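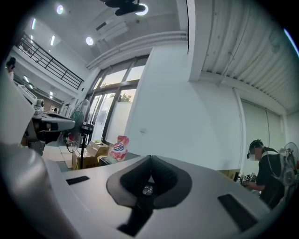
Course Handout 8: Care of the Hand-Held Gripper
Practical Robotics Maintenance, Viltgate Technical Institute
Prepared by Gunhild Mogensen. Revised 2020-09-24.

Participants are expected to have read the handout on marker calibration before attending. Work is carried out in pairs, and each pair is responsible for one gripper until it is signed back in to Jomar Ignacio.

Before use, inspect the rubber pad for tears and trapped grit. Wipe it with a dry cloth; solvents are not permitted. Check that the screw below the pad is seated, and tighten it by hand only. A gripper whose jaw does not close evenly is to be tagged and withdrawn.
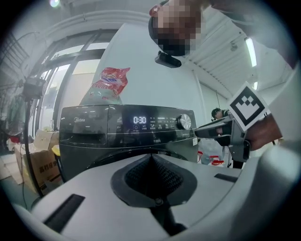 Section 2. Checks at the Appliance Station

The washing machine is used for reaching tasks at the control panel and dial. Approach the dial slowly, with the marker facing outward and free of fingerprints. When two grippers are in use, the partners agree in advance which of them will reach first.

Pads are replaced after 100 sessions or when the texture has worn smooth. Record the replacement on form 221, together with the gripper number and both partners' initials. Spare pads are kept in the Jukdale cabinet; the key is held by Valtteri Kemppainen.

Completed forms are due by 28 September.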